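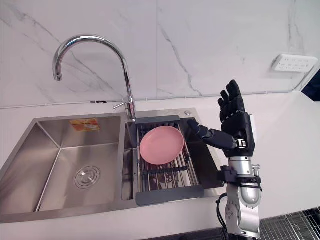
Search this blog Search

I spent most of last week swapping end effectors between two options: the Flonis multi-finger hand and the Tandonex parallel gripper. The job was dish handling at a sink, teleoperated, with the same controller settings for both. Mount changes took 12 minutes each once I stopped routing the cable on the wrong side of the wrist.

The gripper is easier to drive. One axis, one force limit, and the operator only has to get the approach angle right.

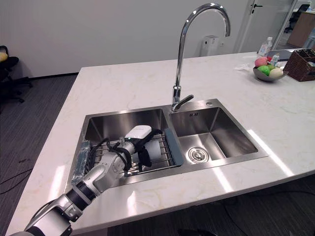 Cups on their side are where it gets fussy. The housing sits close to the rack when the wrist is low, so I raised the tool offset by 39 mm in the config and cut the closing speed to 75 percent. After that the wrist stopped faulting on contact. Force readings were still noisy near full close, and I have not found out why.

The hands need more calibration but give more ways to hold things. A mug can be taken by the body with the handle left free, and a rack can be held by one end while the other arm works. Latency is worse – finger retargeting adds a filter stage that I can't remove without jitter.

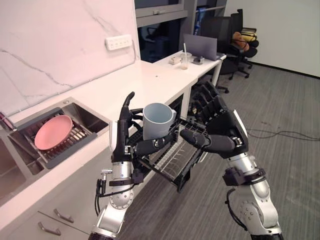 Haris Jatoi wrote in after my last post to say that the filter is probably not the problem. In his setup at Fullville the delay came from the glove driver polling too slowly, and doubling the rate fixed most of it. He also thinks thumb range matters more than finger count for flat objects.

I tried the faster polling on Saturday. It helped a little. Thumb range I agree with. Plates are thin and the hand has to get the thumb well out before the fingers close, which takes a practiced operator. With the gripper you line up on the rim and close.
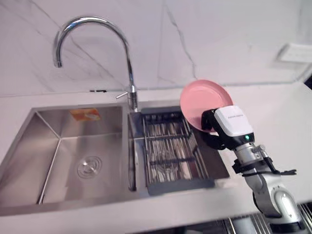 Rotation is the weak point there. A plate held at one edge has a long lever arm, and the stock pads let it pivot if the wrist turns fast. I limited wrist velocity and ordered softer pads from Lodhi. They come in 2 hardnesses and I will test both before touching the hand calibration again.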